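Teaching by demonstration (robotics)

Teaching by demonstration is a way of giving a robot a new task by showing it the task being done, instead of writing out each movement as a program.
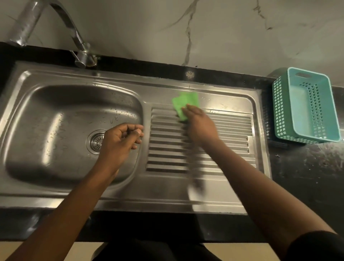 The person giving the demonstration is usually called the demonstrator or teacher. The robot, or a computer working on its behalf, receives a record of the demonstration and uses it to form a rule for choosing its own movements, known as a policy. The approach is applied to assembly, packing, laboratory handling and household work such as wiping, folding and putting away dishes.

Methods

Three forms of demonstration are in common use. In hand guiding, also called kinaesthetic teaching, the teacher takes hold of the robot's arm and moves it through the task while the joints are left free to follow. The joint positions are stored directly, so the record already fits the body of the machine. The teacher must, however, stand close to the arm, and guiding two arms at once is difficult for one person.

In teaching by remote control, or teleoperation, the robot is driven from a distance. The controls may be a joystick, a pair of tracked handles or a smaller copy of the robot's own arm, known as a leader arm. The teacher may watch the robot directly or through its cameras. In the second case the record contains only what the robot itself could have seen, and this is often held to be an advantage in later training. Delay between the teacher's hand and the robot's movement makes delicate work slower and can lead to excess force at the point of contact.

In passive observation the teacher carries out the task with bare hands while a camera records the work, often from head height. No robot is needed at this stage. The movements of the hands are then estimated from the recording and matched to those of the robot. The difference between a human hand and a mechanical one is known as the correspondence problem, and it remains the chief difficulty of the method.

Household tasks

Cleaning a sink is a frequent choice of task for demonstration. The work requires steady pressure on a hard surface, and the surface itself changes from flat rim to curved basin within a short reach. Ribbed drainboards call for a different stroke from smooth steel. Brushed metal also reflects light unevenly, and drops of water may be mistaken for marks by a vision system. A sponge bends under load, so its shape cannot be taken as fixed, and the fingers may hide it for part of each stroke.

Pressure is poorly recorded by cameras alone. Two strokes that look alike may differ greatly in the force applied. Hand guiding and some forms of remote control allow force to be stored alongside position, and for this reason the methods are sometimes combined.

The Rukoritz kitchen study

The Rukoritz kitchen study was led by Zamfira Preda and began in October 2022. It compared hand guiding with remote control in the wiping of sinks, worktops and trays. The study had 16 teachers, none of whom had previously worked with robots, and produced 300 accepted demonstrations. A further 18 were set aside owing to faults in timing between the force and position records.

Remote control was carried out with the Dismont leader arm, and the records were prepared with a labelling program named Flirach. Policies trained on both kinds of demonstration together completed 69 per cent of the test runs. Those trained on remote control alone did less well on curved surfaces, where contact with the metal was often lost. The teachers generally preferred hand guiding for short strokes and remote control for longer sequences.

Limitations

A robot taught only by demonstration tends to perform poorly in situations that the teacher never entered. Small errors may carry it away from the recorded path, after which it has no suitable example to follow. One remedy is to let the policy run under supervision and to record the teacher's corrections. The Lavoie procedure, used in the later part of the Rukoritz study, follows this pattern and returns control to the robot once the arm is back within a set distance of a known path.

Teachers also differ in habit. One may wipe in circles and another in straight lines, and a policy that averages the two may do neither properly. Some laboratories issue written guidance on the order of strokes, while others keep the variation and train policies able to represent several ways of doing the same task.

See also

Hand guiding
Remote manipulation
Correspondence problem
Force control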